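¿Puede ya un robot limpiar la mesa? En Skenside creen que falta poco

Tiempo de lectura: 2 minutos

19 de mayo de 2020

Pasar un trapo por una mesa manchada de café es una de esas tareas que cualquiera resuelve mientras piensa en otra cosa. Para una máquina sigue siendo un pequeño examen, y por eso resulta tan emocionante lo que está contando estos días el equipo de Brama, la empresa de Skenside que desde febrero enseña a un brazo robótico a recoger líquidos derramados.

El programa se llama Grovonden y no busca velocidad. Lo que persigue es que el brazo encuentre la mancha, coja un paño, lo lleve hasta ella y la limpie sin tirar lo que haya al lado. En la última tanda hizo 382 intentos, y en 100 de ellos el sistema completó la tarea de principio a fin sin que interviniera una persona. ¡Hace un año no habría completado ni uno!

«La gente ve el porcentaje y se ríe, y yo lo entiendo», cuenta Lionel Sugden, responsable de las pruebas. «Pero un charco de café no tiene forma fija, no se puede agarrar y cambia en cuanto lo tocas. Que una máquina se las arregle con eso, aunque sea una de cada cuatro veces, a mí me parece una maravilla.»

La parte difícil, explica Sugden, está en el paño. Una tela se dobla, se arruga y se escurre entre las pinzas de maneras que cuesta muchísimo prever (quien haya intentado doblar una sábana bajera ya sabe de qué habla). Si el robot aprieta poco, la pierde; si aprieta mucho contra la mesa, la tela se frena y el líquido acaba extendido en vez de recogido.
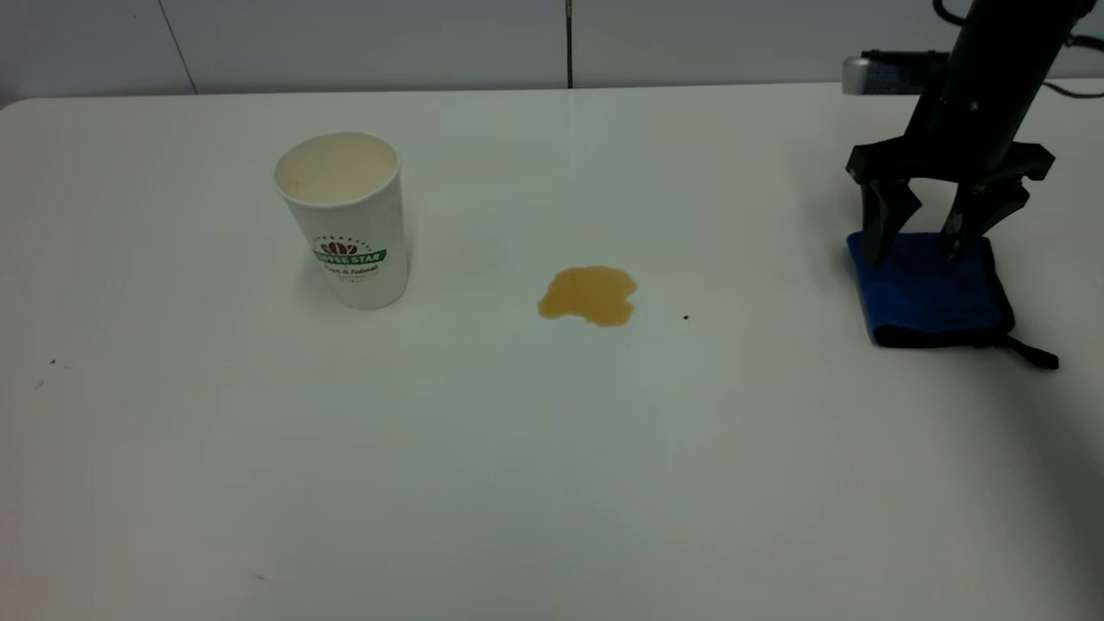

El siguiente paso llegará fuera del laboratorio. La cadena de cafeterías Ibarra ha ofrecido uno de sus locales para probar el sistema a puerta cerrada, con mesas de distintos tamaños y manchas de leche, de zumo y de lo que haga falta. Brama quiere llegar allí a los 1000 intentos antes de sacar conclusiones.

¿Y en casa, para cuándo? Sugden no da fechas. El prototipo cuesta hoy 3850 euros solo en piezas y todavía no sabe aclarar el paño ni decidir cuándo toca cambiarlo, así que la bayeta de toda la vida conserva su puesto. Pero ver cómo un brazo se las ingenia con una tarea tan corriente da unas ganas enormes de saber qué será capaz de hacer dentro de un par de años. En Skenside ya hablan de probar con migas.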